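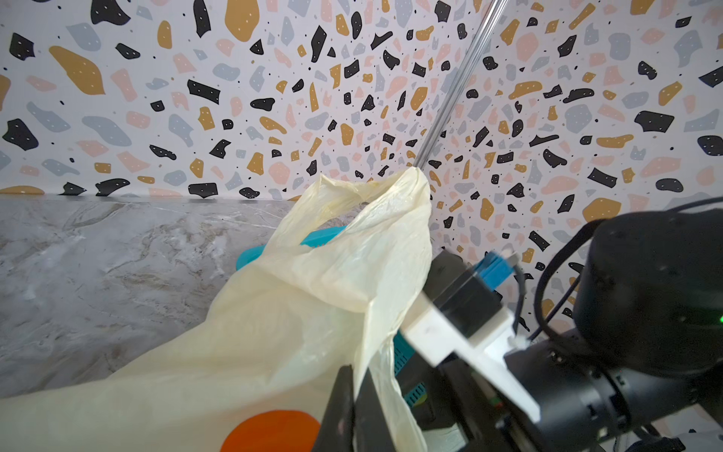 I went along to the Trokstead open day in April expecting to be sold something, and I suppose I was, but what I've been thinking about ever since is a carrier bag.

Everyone else had gathered round the big Vemitz machine by the door, the one that stacks boxes all day and never gets it wrong. Fine, very impressive! But I got stuck at the bagging table, where two black arms were working up against a wall with that speckled terrazzo pattern (my sister has it in her bathroom), and one of them had a pale plastic bag pinched between its fingertips. I stood there for 80 minutes. My tea went cold.

Divina Tagle was running the table and didn't mind me asking daft questions. I asked why on earth you'd pick a bag. She said a box is the same box every time you look at it, and a bag is a different shape whenever you breathe near it. They'd logged 3134 tries before we all turned up, and she'd happily have done another 70 that afternoon if people had stopped leaning on the barrier.

Now, Gun-woo Kwon, who I'd shared a lift with, thought the whole thing was a waste of money. A child can hold a bag open, he said. Well, yes, but I've stood at the supermarket rubbing the top of one of those things for ages and I'm a grown woman with thumbs. I'd much sooner see the money go on this sort of fiddly, everyday handling than on another machine that dances. If one of them ever comes to help my mum unpack her shopping, it'll need to know about bags, and I'd like it to have had the practice first.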